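Warrier two-arm teaching kit: two months in

I bought the Warrier kit on the strength of one video and a friendly email from the shop at Pelholm, so take my first impressions with a pinch of salt. It cost £1,612 with the spare fingers and delivery, and it has lived in our back workshop ever since. I wanted it for one thing, which is teaching a pair of arms to fold small bits of laundry by doing the folding myself, over and over, with the two hand controllers.

Setting up took me most of an evening. The arms bolt to the beam without any fuss, but the cable guide is useless (mine had the left and right labels swapped!) and I ended up following the Hasteck forum instead. Once it's running, though, it's lovely. You move the controller, the arm moves with you, and there's hardly any lag that I can feel.

Folding is where you find out how good your own hands are. A hem corner is a fiddly thing to pick up when you can't feel it, and I spent ages scraping along the table before I learned to come in low and close slowly. Thin knits are the worst — they slide off before you've got a proper hold. Towels and thicker cloths are much kinder to a beginner.

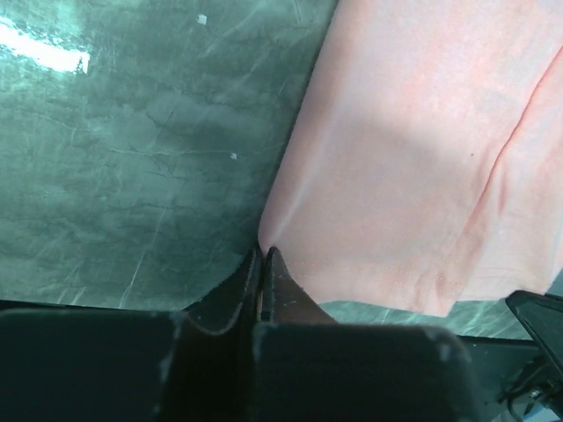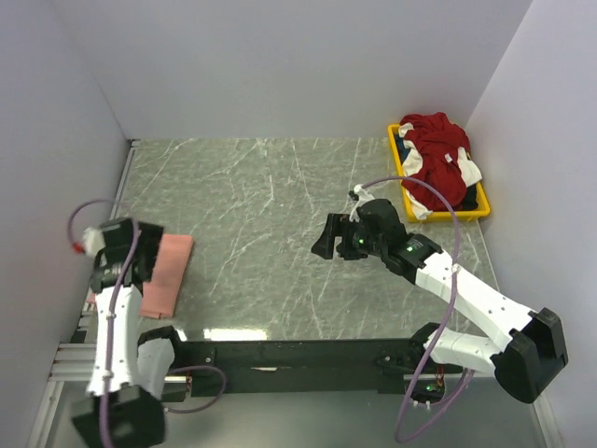 Pink cloth on the folding table, first from the wrist camera and then from the fixed one.

So far I've saved 716 demonstrations, and the software has coped with the lot. Recording starts with the foot pedal, and a double tap bins the take, a feature I use more than I'd like to admit. Playback is good too, with both views side by side, and I do wish I'd looked at the wrist view sooner. Half my early takes looked fine from above and were a right mess close up.

Grumbles? The controllers are heavy. After 80 takes in a day my thumbs were sore and I was getting sloppy, so now I stop well before that. The trimming tool crashes if you rename a session while it's open. And the stock finger pads are a bit slippery for my liking, so I've ordered the Stutwood ones, which cost £8 a pair and won't be in until August.

I'd still buy it again. If you only want to teach picking and placing, a single arm would do you fine and save a lot of money, but for cloth you really do want both. Four stars from me, and I'll add a note when the new pads arrive.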